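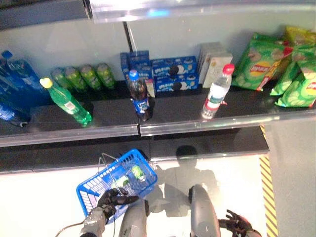

4.3 Teaching the shelf task by remote control

In this section you will record demonstrations of the shopping task. The operator wears the headset and moves the robot's arms, and Drirkow saves the camera view and the joint positions together. Please read section 4.2 first if the hands are not calibrated yet.

Before you start

You need two people: one operator and one helper who stays near the stop button. The robot must stand in front of the shelf, on the white floor, and the striped strip must be on its right side. Hang the basket from the left hand, with the fingers closed around the rim. The right hand is for picking, so leave it open.

CAUTION: Do not put the basket on the robot by reaching over the shelf. Come from the side, and only when the status light is white.

Recording one demonstration

1. In the Drirkow window, choose Tasks, then Shelf, then New recording.

2. Look down with the headset until you see the basket and both hands in the same view. If one hand is missing, press Recenter.

3. Ask the helper to read the item name aloud. Green cans and chip bags are good items for the first day. Bottles are more difficult, so leave them for later.

4. Hold the right trigger to start. You will hear 2 short tones.

5. Move the right hand to the item slowly. Keep the palm above the front lip of the shelf - the fingers catch on it very easily.

6. Close the hand, lift, and bring the item over the basket. Open the hand when it is low inside the basket, not above it.

7. Return the right hand to the side of the leg with the fingers spread. Release the trigger to save.

Note: If you drop an item, do not try to repair the movement. Press Discard and start again from step 3.

Note: Items already in the basket can stay there for the next recording. Empty the basket when the left arm begins to shake.

How many recordings

Our Surau model was trained with 209 recordings. For a new item you can begin with fewer, but please record it from at least 3 places on the shelf.

CAUTION: The elbow is outside the camera view when you look down. The helper must watch it the whole time.

Questions about this section go to Emrys Lewis. Revised 4/22/23.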